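Looking After Small Tools and Cords Through the Winter

Posted November 8, 2023

Most tools that get thrown out in spring were fine in the fall. They sat in an unheated garage for a few months and came out stiff, rusty or dead. An afternoon's work before the cold sets in will save most of them.

Start by emptying the drawers

Take everything out of one drawer at a time and put it on an old towel. Don't empty the whole bench at once or you will be stepping over it for a week. Vacuum the drawer, wipe it with a barely damp rag and let it dry with the front open. If the bottom is bare metal, cut a piece of rubber shelf liner to fit. Cardboard and newspaper hold moisture against the tools and should come out.

Cleaning

Wipe pliers, wrenches and screwdrivers with a rag and a little mineral spirits. Old grease in a pliers joint can be worked loose with a toothbrush. Open and close the jaws a few times, wipe off what comes out, and put one drop of light machine oil on the pivot. One drop is enough. Extra oil runs down the handle and picks up sawdust.

For light surface rust, rub with fine steel wool and oil until the rag comes away clean. Heavier rust can soak overnight in white vinegar. Rinse the tool with water and baking soda afterward, dry it at once with a hair dryer, and oil it the same hour. Don't soak anything with a wooden handle, and don't soak plated tools.

Lay used rags flat outdoors to dry before they go in the trash. A balled-up rag with linseed oil on it can catch fire by itself.

Handles and grips

Sticky rubber grips can usually be cleaned with rubbing alcohol on a paper towel. If the grip is still tacky after two passes, the rubber is breaking down and cleaning won't bring it back. Peel it off and wrap the handle with tennis overgrip or self-fusing silicone tape. Start at the end nearest your little finger and overlap each turn by half.
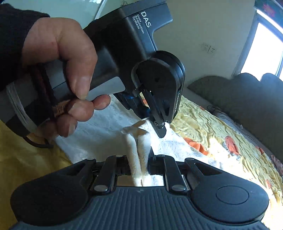 Wooden handles want a light sanding with 220 grit and a coat of boiled linseed oil. Wait 15 minutes, wipe off all the excess and leave them standing overnight. A loose hammer head can be tightened with a new steel wedge from the hardware store. Soaking the head in water only holds until the wood dries out again, and then it is looser than before.

Wrist loops and hanging cords wear at the knot first. Check them by pulling hard. Paracord is cheap, and a piece 14 inches long makes a loop that fits most hands.

Batteries

Bring cordless tool batteries into the house. A closet shelf is fine. Leave them partly charged, take them off the charger, and check them again after 2 months. Take alkaline cells out of flashlights, stud finders and anything else you won't use until June. If one has already leaked, put on gloves and clean the contacts with a cotton swab dipped in vinegar, then dry them well.

Extension cords

Run each cord through a dry rag, feeling for nicks as you go. A cord with a cut jacket should be shortened and fitted with a new plug, or thrown out. Electrical tape is not a repair. Coil cords in big loose loops and tie them with a strip of hook-and-loop. Wrapping them around your elbow puts a twist in them that never quite comes out.

Keeping the damp out

A drawer that closes tightly will stay dry with a packet or two of silica gel in the back. The kind with color beads can be dried in a low oven and used again. Follow the temperature on the packet. For an open bench, a cotton sheet over the top keeps dust off and still lets air move. Plastic sheeting traps condensation.

Last winter I kept 4 drawers with silica gel and left the bottom one without. The bottom one had rust on both chisels and on a good pair of snips. All of them have packets now.

Labeling

Put masking tape on the drawer fronts and write on it with a marker. Leave it that way for a month before you make proper labels, as things tend to get moved once you start using them. Paint a stripe on anything you lend out.

More in Workshop: Sharpening kitchen scissors. Storing leftover paint. Fixing a drawer that sticks.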